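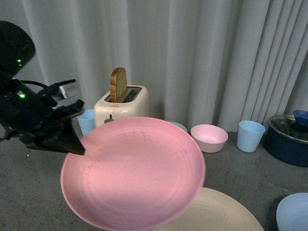
Ticket 918
Subject: Toaster in second floor kitchen, one side only
Site: Birkosley, shared kitchen
Category: Small appliances (was: Electrical, was: Furniture)
Priority: Low
Status: Open, monitoring

Opened 08:40
The cream two-slot toaster is toasting on the left and sulking on the right. Left slot gives you toast. Right slot gives you bread that has been somewhere warm. Same loaf, same setting, both put in together. Would someone please look at it before the rest of the floor starts queueing for the left slot. There is already a bit of a queue.

Helpdesk 09:15
Thanks for your report. Have you tried switching it off and on again?

Reporter 09:22
It is a toaster. That is how one makes toast.

Helpdesk 09:31
Fair. Please try the following and report back.
1. Unplug it and let it cool.
2. Empty the crumb tray.
3. Plug it into a different socket, straight into the wall and not the extension lead.
4. One slice in each slot, middle setting.

Reporter 10:05
Did all four. The crumb tray came out on the third pull and brought most of February with it. Also a raisin, fossilised. Wall socket made no difference. Left slice golden brown with a proper crust, right slice pale on the side facing the middle and faintly beige on the other. I ate both in the interests of science.

Helpdesk 10:20
Do the wires inside the right slot glow when it is on? Look from above, don't put anything in there.

Reporter 10:34
Outer side glows. Inner side doesn't, apart from a short stretch at one end that looks as if it's thinking about it. Left slot glows on both sides.

Helpdesk 10:41
Sounds like a failed element. Passing to Triteck, who hold the appliance contract.

Triteck 13:10
Job received. Our call-out minimum for this site is 30 pounds plus parts. Please confirm the asset is worth more than the visit.

Helpdesk 13:18
The asset cost 19 pounds.

Triteck 13:19
Understood. Closing at our end.

Reporter 13:50
So what happens now? I would like it noted that people are using the right slot for crumpets on the grounds that you can put them through twice. This is how fires start, or at least how arguments do.

Helpdesk 14:25
Replacement requested from Zotau. In the meantime please use the left slot only and tape a note over the right one. Paper on the wall behind it, please, not on the toaster.

Reporter 14:40
Note is up. Somebody has already corrected the spelling.

While I have you, can the pink and cream plates be kept further along the worktop? They get stacked right up against the toaster and you end up doing the lever by feel. The bowls can stay at the back, they bother no one.

Helpdesk 14:52
Plates are outside the scope of this ticket. Please raise a new one under Kitchenware.

Reporter 14:53
There is no category for Kitchenware.

Helpdesk 15:06
Noted. Use Furniture.

Zotau 16:30
Order accepted. The two-slot is out of stock in cream. We can offer the four-slot Sæther in graphite, or a place on the waiting list for the cream.

Reporter 16:34
Four slots. Please. Any colour.

Helpdesk 16:45
The four-slot needs sign-off from Facilities as it is over the limit for the worktop circuit when the kettle is on. The kettle is rated at 2,000 watts. Sign-off requested. Status changed to Open, monitoring.

Reporter 16:47
Monitoring what?

Helpdesk 16:58
The left slot.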